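Caixa organizadora rasa empilhável Resine — azul

Ref. 552 | Loja Tunirville | Arrumação e pequenas peças

Quem já abriu uma gaveta à procura de uma pilha e acabou com um rolo de fita, duas chaves sem dono e um elástico ressequido na mão sabe bem porque é que gostamos tanto desta caixinha. A Resine azul é uma caixa de plástico rasa, retangular, com rebordo a toda a volta e paredes ligeiramente inclinadas, pensada para aquelas coisas miúdas que em casa ou na oficina parecem ter vontade própria. Tem pezinhos moldados nos cantos, que levantam o fundo um nadinha da mesa, e um azul tão vivo que se dá por ela do outro lado da sala!

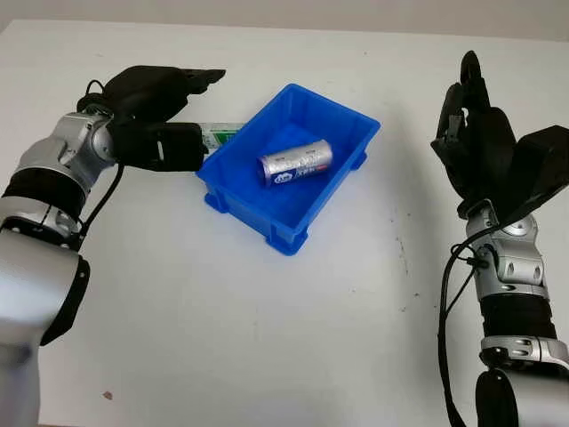
Usamo-la cá na loja para as pilhas, e foi assim que começou a nossa simpatia por ela. Como é baixa, vê-se logo o que lá está dentro e não é preciso despejar tudo em cima do balcão para encontrar uma coisa só. As pilhas ficam deitadas no fundo, à mão de quem precisa. Se guardar novas e usadas, aconselhamos uma caixa para cada — misturá-las é meio caminho andado para trocar as pilhas do comando e ficar tudo na mesma.

A nossa colega Jolene Tamihana tem 3 em casa, umas em cima das outras, na prateleira da despensa: pilhas, molas da roupa e aqueles parafusos que sobram sempre quando se monta um móvel. Diz ela que a das molas é a que mais viaja, porque vai para o estendal e volta, e que o rebordo dá muito jeito para a agarrar só com uma mão.

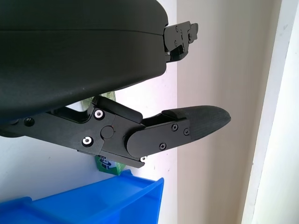 Para limpar, um pano húmido com um bocadinho de detergente da loiça chega perfeitamente. Evite os esfregões ásperos, que tiram o brilho ao plástico, e não a leve à máquina de lavar. Se alguma pilha verter lá dentro, calce luvas, retire-a com cuidado e limpe bem a caixa antes de a voltar a usar.

A caixa vende-se à unidade ou em conjunto de 3, sempre no mesmo azul. Não traz tampa nem divisórias. Quem preferir uma caixa mais funda, para ferramentas ou novelos de lã, encontra na mesma secção a Whitcombe, que tem outro formato e não empilha com esta (já experimentámos, e escorrega). As encomendas seguem no prazo de 2 dias úteis e podem também ser levantadas ao balcão, onde temos uma caixa aberta para quem gosta de mexer antes de comprar. 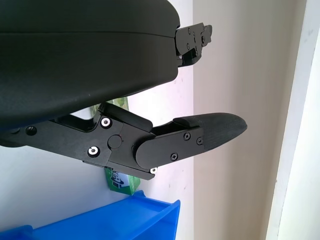 Posso empilhar as caixas quando estão cheias?
Pode, desde que o conteúdo não passe acima do rebordo e que os pés da caixa de cima fiquem bem assentes. Com pilhas, que pesam mais do que parecem, ponha a caixa mais carregada em baixo e não faça a torre muito alta.

Devoluções aceites até 11 dias depois da entrega, com a caixa por usar e a etiqueta ainda colada.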